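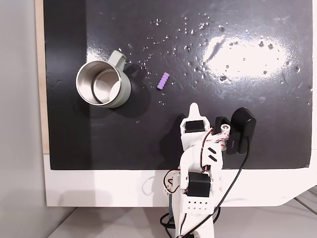
手首カメラ付き小型アーム「Flureck」の組み立てと調整

共同工房Plosarは、Skondthorpeの旧印刷所の1階にある。建物は1916年の竣工で、床の強度には余裕があるが、水平は出ていない。窓側と通路側とで作業台の脚の調整量が違い、旋盤は鉄板を敷いた一角から動かせない。ヌリア・ハイルとエウラベナ・アモアが卓上アームの製作を始めたのは4月で、割り当てられた区画は通路側の壁際だった。

Flureckと名付けられたこのアームは、樹脂の3Dプリント部品と市販の小型サーボで構成される。黒い作業板の手前に白いベースパネルを置き、その側から板の中央へ腕を伸ばす配置である。最大リーチは肩の回転中心から指先までで292mm。作業板の奥の隅には届かないが、設計段階で届かせないことに決めている。リーチを延ばせば肩の保持トルクが増え、サーボの型番を一つ上げることになる。型番が変わるとブラケットの寸法が変わり、ブラケットが変わると中間リンクも引き直しになる。

ハイルの本業は包装機械の保守で、機構と配線を受け持った。アモアは計測器の組込みソフトウェアを書いており、制御と校正を受け持つ。図面は共有フォルダに置き、変更した側が寸法表の該当行に理由を書く。この寸法表は取材の時点で図面そのものより長くなっていた。

印刷部品

部品の材料は白で統一した。工房の在庫で同じロットが揃うのが白だった、というのが採用の理由である。積層方向は部品ごとに決めた。サーボを抱えるブラケットは、ねじの締結力が層を剥がす向きに働かないよう横倒しで印刷する。指先は先細りの形状で、先端に荷重が集中する。立てて印刷すると層間で折れるため、これも寝かせた。サポート材の跡が把持面と反対側に残るが、機能には影響しない。

グリッパの片側の指は白い印刷部品で、対になる顎は黒い組立品になっている。顎の支点には小さな白い円筒を使った。最初の図面では支点もねじ1本で済ませていたが、樹脂の穴にねじ山が直接当たり、開閉を繰り返すうちに穴が楕円になった。円筒のピボットに変えてからは、摩耗したときに円筒だけを交換できる。はめあいは指で押し込んで止まる程度とし、接着はしていない。

グリッパの設計は第3版まで進んだ。第1版は指が平行に開閉する形式で、ラックとピニオンの背隙が把持力のばらつきに直結した。第2版で回転式に改めたものの、指の根元が太く、低い対象物に近づくと根元が先に板に触れる。現行の第3版では根元の断面を削り、細くした分を内側のリブで補った。質量は第2版より軽い。ハイルは軽量化を目的とした変更とは考えておらず、寸法表にも「干渉回避」とだけ記している。

中間リンクの白い部材には斜めの長穴がある。ハイルによれば、結束の位置を後から決めるための穴で、強度計算では穴のない断面の値を使わず、穴の位置での最小断面を採った。中間関節の下にある丸穴の並んだプレートも同じ考え方による。取り付け位置を先に決めず、穴を格子状に並べておいて、現物合わせで固定点を選ぶ。印刷時間は増えるが、設計し直す回数は減った。

配線

小型アームの故障で多いのは配線である。サーボが焼ける前に、たいていは線が抜けるか、リンクに挟まって被覆が傷む。Flureckではサーボの赤黒の線を腕に沿わせ、関節の脇にループを残してある。余長を詰めると見た目は整うが、関節を曲げ切ったときにコネクタが引かれる。余長が長すぎれば、今度はループが隣の部品に掛かる。

ハイルの手順は次のようなものだ。まず全関節を最も伸ばした姿勢にして線を仮留めする。次に可動域の端から端まで手で動かし、線が張る姿勢を探す。張った姿勢で線を送り、仮留めをやり直す。これを関節ごとに行い、最後に全関節を組み合わせた姿勢で確認する。電源は入れない。サーボは無通電でも歯車の抵抗があるので、出力軸をねじらないようリンクの根元側を持って動かす。

本留めの前に一晩置く、という工程も手順書に入っている。一晩置くと線の巻きぐせが戻り、ループの位置がずれることがある。ずれたまま動作させると、翌日になって挟み込みが起きる。4月の試作で実際に1本を断線させており、その記録が手順書の同じ頁に残っている。

カメラのケーブルは動力線と束ねない。腕の右側へ逃がし、ベースパネルの上を越えて手前に落とす。信号への影響を避ける意図もあるが、主な目的は交換作業である。カメラは調整で何度も外すので、動力線の束を解かずに抜けるほうが早い。ただし、この引き回しでは腕を右に大きく振ったときにケーブルがパネルの縁をこする。アモアはソフトウェア側で右方向の角度に制限を掛け、縁には面取りを追加するようハイルに依頼した。面取りはまだ図面上の変更にとどまっている。

カメラの取り付け

カメラモジュールはグリッパの右側に付く。正面の中央に置く案もあったが、指が視野の中央を塞ぐ。横に出せば指先と対象物を斜めから同時に見ることができ、代わりに手首の慣性が左右で非対称になる。手首を速く回すと停止時に揺れが残る。揺れを消すには反対側に重りを付けるか、減速を緩めるかである。二人は後者を選んだ。重りを足せば、肩の負担というリーチの節で述べた問題に戻ることになる。

取り付け角は印刷部品で固定されており、調整ねじはない。角度を変えるときは部品を刷り直す。不便だが、校正値が知らないうちにずれる事態は避けられる。アモアは以前に調整ねじ付きの台座を使い、振動でねじが緩んだことに気付かないまま半日分の記録を捨てた経験がある。

制御ソフトウェア

制御にはアモアの書いたRusuを使う。目標角度の補間、各サーボへの指令、電流値の監視、カメラ画像の記録までを一つのプロセスで扱う構成で、画面表示は別プロセスに分けてある。表示側が落ちても腕は動作を続け、制御側が落ちれば腕は停止する。

停止の扱いには議論があった。通電を切れば腕は自重で下がる。保持したままにすれば、挟み込みが起きている場合に力が抜けない。現行の仕様では、電流値の上限超過で停止したときは、直前の軌道を短く逆にたどってから保持に入る。通信途絶で停止したときは、逆行せずその場で保持する。途絶の場合は現在角度の信頼性が低く、逆行が安全側とは限らないからである。

グリッパの指令は角度ではなく、閉じ側の目標角度と電流上限の組で与える。対象物の寸法が分からなくても、接触して電流が上がれば、そこで止まる。金属の容器と柔らかい小物とで上限値を分け、対象ごとの値は設定ファイルに持たせた。値の決め方は単純で、低い値から始めて滑り落ちなくなるまで上げる。理論値との差は大きく、差の大半は樹脂のたわみによるとアモアは見ている。

校正

校正は、関節の原点合わせ、手先位置の校正、カメラと手先の位置関係の校正の順に行う。関節の原点は治具で決める。治具はリンクの間に差し込む印刷部品で、差し込んだ姿勢の角度を読み取り、設計値との差をオフセットとして保存する。サーボホーンの歯の刻みで生じるずれは、この段階で吸収される。

手先位置の校正には作業板を使う。板に格子を描いた紙を貼り、指先を格子点に合わせて関節角度を記録する。指先が先細りなので、目視でも点を合わせやすい。記録した100点から、リンク長の補正値と基部の傾きを求める。リンク長の補正は小さかった。一方、傾きの補正は予想より大きく、原因を追うと作業台そのものに行き着いた。床の水平が出ていない以上、腕だけを水平器に合わせても意味はなく、板と腕との相対的な傾きを管理すればよい。以後、板とベースは必ず組で動かすことになった。

カメラの校正では照明が問題になった。作業板は黒の光沢面で、天井の灯具が映り込むと白く飛んだ領域ができる。自動露出を有効にしていると、腕の姿勢が変わって映り込みが視野に入った瞬間に全体が暗くなり、対象物の輪郭が失われる。露出は手動で固定し、飛んだ領域は認識の対象から外した。艶消しの板に替える案は残っているが、二人は当面この板を使い続ける方針である。金属の内面をもつ容器も扱う予定で、映り込みはいずれにしても処理しなければならない。

対象物の選び方

把持の試験に使う物は、工房にある日用品から選ぶ。条件は、片手で持てること、落としても割れにくいこと、同じ物を続けて使えることである。取っ手付きのマグのように、姿勢によって掴める場所が変わる物は難度が高い。立っていれば縁か取っ手を狙えるが、横倒しでは取っ手の向きが定まらず、胴は指の開きに収まらないことがある。内面がステンレスの場合、開口部の画像には同心円状の反射が出て、縁の検出を誤らせる。

表面に畝のある小さな部品は逆の性質をもつ。寸法は指の開きに十分収まるが、畝の山に指先が乗ると、閉じる力で対象が逃げる。長手方向に対して直角に挟めば指先は谷に落ちやすい。Rusuでは対象の長軸を画像から推定し、手首の角度をそれに直交させてから下降する。長軸の推定が外れるのは対象が斜めに置かれ、影が濃いときで、影を対象の一部と取り違える。影の除去は色で行っており、黒い板の上では影と板の明度差が小さいことが有利にも不利にも働く。

失敗した試行は捨てずに残す。記録には関節角度、電流値、画像、設定ファイルの版を含める。成否の判定は人が入力する。自動判定も試したが、持ち上がったことと、持ち上がったまま保持できたことの区別が安定しなかった。

費用と作業時間

部品代の内訳ではサーボが最も大きく、カメラ、電源、ねじ類と続く。印刷材料は刷り直しの分を含めても下位に入る。時間の内訳は順序が異なり、配線と校正が長く、印刷は機械に任せられるため人の手はほとんど要らない。ハイルの作業日誌では、設計変更に伴う分解と再組立が独立した項目として立てられている。ねじの種類を早い段階で絞っておけばこの項目は短くなったはずだと、本人は書いている。現在は長さ違いを含めて工具1本で分解できるよう、図面を順に改めているところである。

図面の公開

図面と寸法表は、Plosarの利用者向けに2022/07/23版として固定された。面取りの追加は次の版に回る。Rusuのソースはアモアが整理を続けており、設定ファイルの書式が決まるまでは工房内での利用に限る。同じ腕を作る場合は、印刷を始める前に手持ちのサーボの外形を実測し、ブラケットの内寸と照合するとよい。同じ型番でも、ケーブルの引き出し口の形が購入時期によって違うことがある。寸法表ではこの項目が先頭の行に置かれている。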